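From: list-admin
To: heating-archive
Date: 13/12/2019
Subject: Re: [heating-archive] Return temperature drift in the Bremville building, and the log format

On the previous thread, the Volbridge site contact wrote:

> We have a return temperature that creeps up over the heating
> season even though the flow setpoint has not been touched since
> April. The controller is a Zelska, original firmware. The
> plant serves 235 radiators on 3 risers. The contractor wants to
> replace the circulation pump. Before we agree to that, does
> anybody on the list recognize the pattern? Also, our logger
> export has 366 rows for the year and I do not trust it.

Taking the second point first. If your export covers 2016, 366 rows is correct for one reading per day. If it covers any later year you have a duplicate, and the usual place is the night the clocks go back. The Zelska logger stamps in local time with no offset field. Sort by timestamp, look for two entries with the same date, and keep the one with the higher record number. Do not average them. The lower one is normally written before the sensor has been polled, so it repeats the previous value.

A daily reading is too coarse for your first question in any case. The logger holds 2,000 records before it overwrites. At one reading every 15 minutes that gives you a little under 21 days, which is plenty. Set the interval in the service menu, let it run through one cold spell and one mild one, then pull the file.
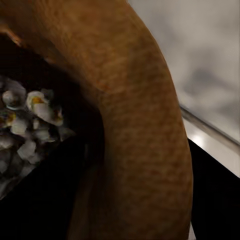
On the drift. A rising return at a constant flow setpoint means less heat is being taken out of the water per pass. The pump can cause that if it is running too fast, but a worn pump normally runs the other way: less circulation, larger temperature drop, lower return. So I would not start with the pump. I would check these, in this order:

1. Bypass valve at the end of each riser. If one has stuck open, hot water goes straight from flow to return. Clamp a sensor on the return leg of each riser, just before the common header. One riser will read noticeably higher than the other two.

2. Radiator valves left fully open on the ground floor. Tenants open them in the fall and leave them that way. The lower radiators then take more than their share of the flow and the upper floors complain. Lockshield positions should be on the commissioning sheet. If the sheet is lost, you will have to rebalance from scratch.

3. Flow and return sensors swapped or badly seated. On the Zelska the two sensors have identical plugs. Ours in the Nam Street building were swapped for a whole winter. A badly seated sensor reads low, and in a pocket without thermal paste it also responds late, so compare it with a clamp sensor while the plant is steady.

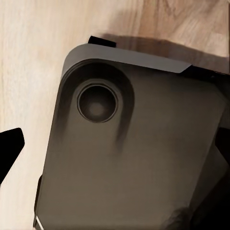

Phone on the table, back side up.

The contractor's proposal may still be reasonable if the pump is fixed speed. With thermostatic valves on every radiator, a fixed speed pump pushes against closing valves in mild weather, the differential pressure goes up, and the bypass opens as designed. That produces a high return too, but it follows the outdoor temperature. It does not creep. Plot return against outdoor temperature for the whole logging period. If the points fall on one line, the plant is behaving the same way all season and the apparent drift is just weather. If the later points sit above the earlier ones at the same outdoor temperature, something is changing in the system.

Please also say whether the water was treated after the last drain-down. Sludge in the lower radiators cuts their output, and the return rises slowly over months. It fits your description better than anything else on the list, but I would want the riser readings before paying for a flush.

4. Strainer ahead of the pump. Note the pressure on both sides before you open it. Isolate, drain the section, clean the basket, refill and vent. Write the readings on the plant room log.

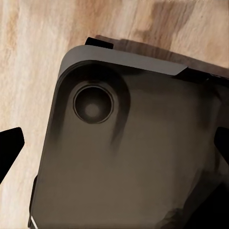
Format for files sent to this list

Plain CSV, one header line, semicolons as separators, decimal point and no thousands mark. Column order: record number, timestamp, outdoor, flow, return, pump state. State the time zone in the message body. Leave gaps empty; a zero in a temperature column will be read as a zero. Files from the older Bremville loggers need the first column removed, as it holds the device address.

Post the riser readings when you have them and I will run the plot from my side.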